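Accueil Articles Le club Contact
Journal > Robotique > Projet Zarell

Depuis juin, je participe au club de robotique de Stevdale et je veux noter un peu notre travail. Le projet s'appelle Zarell. Nous faisons des gestes de table avec deux pinces tenues à la main, et chaque geste doit être répété 30 fois.
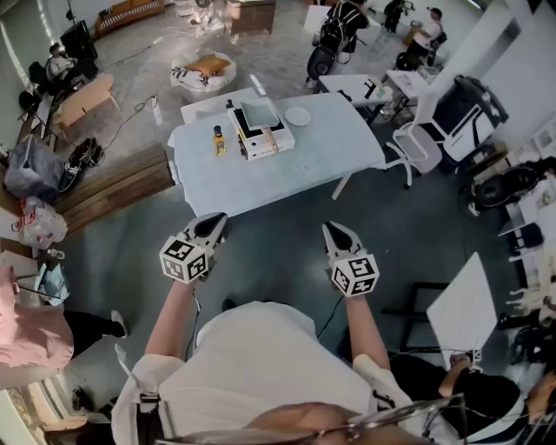 La table à nappe bleue, avec les deux pinces.

Au début, je bougeais trop vite. Kendra Boychuk m'a conseillé de garder les coudes souples, et cela va mieux. J'ai encore de la difficulté avec les petits objets. Dans la grande salle, chacun est occupé à sa tâche.

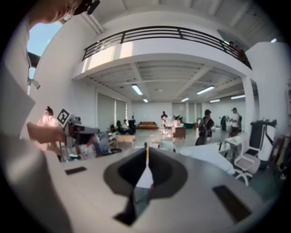 Ce qui reste à faire

Il nous manque neuf séries. Ghislain Robichaud va relire mes notes.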